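Visit Report: Open Day at the Stokitz Honey Works, Juto

6 min read

The Segers Institute for Food Studies sent a group of staff and second-year students to the December open day at the Stokitz honey works in Juto.
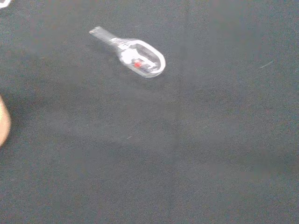 The works receives honey from 88 beekeepers, most of them in the Cilis valley and on the hill farms to the north of it. It cleans, blends and packs the honey for grocery stores, bakeries and institutional kitchens. The Institute's course on small-scale food processing has covered honey for several years, but students have until now worked only from printed material and from samples bought at retail. The purpose of the visit was to observe a working plant during its winter season and to discuss grading with the people who carry it out.

Arrival and introduction

The group arrived at 9:30 a.m. and was received in the staff canteen by Ademir Prado, production manager. Mr. Prado gave a short history of the company. The building was put up as a fruit store, and the thick walls and small windows on the north side date from that use. Stokitz moved in when the fruit trade in the district declined, and the former apple rooms now serve as the warm rooms in which drums are brought to pouring temperature.

Visitors were issued coats, hair covers and shoe covers, and were asked to leave watches and jewelry in the lockers provided. The open day was well attended by local residents and by several beekeepers who supply the works, and the tour groups were kept small. Ours went in third.

Receiving and storage

Honey arrives in steel drums between late June and October. Each drum carries the number of the beekeeper, the location of the hives and the date of extraction. On arrival a sample is drawn from the top and from the bottom of the drum, and the two are tested separately for water content. A drum in which the two readings differ widely is set aside and stirred before a third sample is taken. Our students asked why the drum is not simply stirred at the start. Mr. Prado replied that a difference between top and bottom often shows that the honey was extracted too early or stored in a damp place, and that the company wishes to be able to tell the beekeeper so.

On the day of the visit the drum store held 918 drums. They are stacked by floral source where this is known and by district where it is not. Linden and buckwheat are kept in separate bays. The store is unheated, and most of the honey in it had already set firm.

Warming and straining

Drums are moved to the warm rooms in batches and left until the contents can be poured. The company has reduced the temperature in these rooms over the years and has accepted longer waiting times as a result. A batch of summer blossom honey may remain there for several days. Staff consider that the slower method protects the aroma, and the group was invited to compare two jars from the same source, one warmed by the present method and one by the faster method used in the past. Opinion within the group was divided. The students generally preferred the first jar. Two members of staff could find no difference between them.

After warming, the honey passes through a coarse strainer, which removes wax and other hive material, and then through a finer one. The works does not use the very fine filtration that removes pollen. The wax is pressed, melted and returned to beekeepers who request it, and the remainder is sold to a candle maker.

Blending and setting

The largest tank holds 600 gallons and is used for the standard table blend. Mr. Prado explained that the blend changes with each season and that the aim is a steady color and a moderate flavor which regular customers will recognize. The recipe is decided at a tasting held before each large batch, at which no person may serve as sole judge.

Set honey is made in smaller tanks in a cooler room. A portion of finely grained honey from an earlier batch is added and stirred in slowly, with long pauses, until the whole tank takes on the same texture. The group found this part of the tour particularly useful. The textbook in use at the Institute deals with it in a single paragraph, and several students had understood set honey to be a product to which something other than honey had been added.

The tasting session

Following the tour, visitors took part in a guided tasting in the meeting room. Six honeys were offered, from the lightest to the darkest, with plain crackers and water between samples. Participants were asked to note color, smell, first taste and aftertaste before speaking to one another. The score sheet was a simplified form of the sheet used by the company's own tasters.

The buckwheat honey produced the strongest response. Some participants compared it to molasses, others to a barn, and one beekeeper present stated that he had kept bees for most of his life and had never been able to finish a jar of it. The early spring honey, which Mr. Prado regards as the finest the valley produces, was described by many students as having little taste. He remarked that this is the usual result when it is served to people new to tasting, and recommended that they try it again at home, by itself and at room temperature.

A general discussion followed on labeling. Stokitz names the district on the label only when all the honey in the jar comes from that district. Under this rule the table blend carries no district name, and several of the supplying beekeepers said openly that they would like this to change. The company has the matter under review. The Institute takes no position on the question, but the exchange gave students a clear view of how the interests of a packer and its suppliers may differ.

Points for the course

The teaching staff who attended propose the following changes.

The unit on honey should be extended from one session to 2, with the second given entirely to sensory assessment.

The score sheet supplied by Stokitz, for which permission has been granted, should replace the present classroom form. The present form asks for a single overall mark and gives students no help in explaining it.

Samples should be obtained directly from named beekeepers where possible. Three of those present at the open day offered to supply small quantities and have been contacted.

The section of the textbook on set honey should be supplemented with a handout. A draft is in preparation.

Practical notes for future visits

Juto is served by an hourly bus from the rail station, and the stop is a ten-minute walk from the works along a road without a sidewalk. Groups should allow for this in winter, when the return journey may be made after dark. The canteen serves soup and bread at noon. The upper gallery is reached by a steep metal stair; visitors who cannot use it may see the blending tanks from the ground floor, though the view of the setting room is limited.

Participants with a known allergy to bee products should inform the organizer in advance. The floor of the drum store is cold, and warm socks are advised.

The Institute thanks Mr. Prado and the staff of the Stokitz works for their time. A return visit is planned for the extraction season, when the works receives drums daily and the testing room is in full use. Students wishing to attend should give their names to the course office before the end of term.

14 shares
3 comments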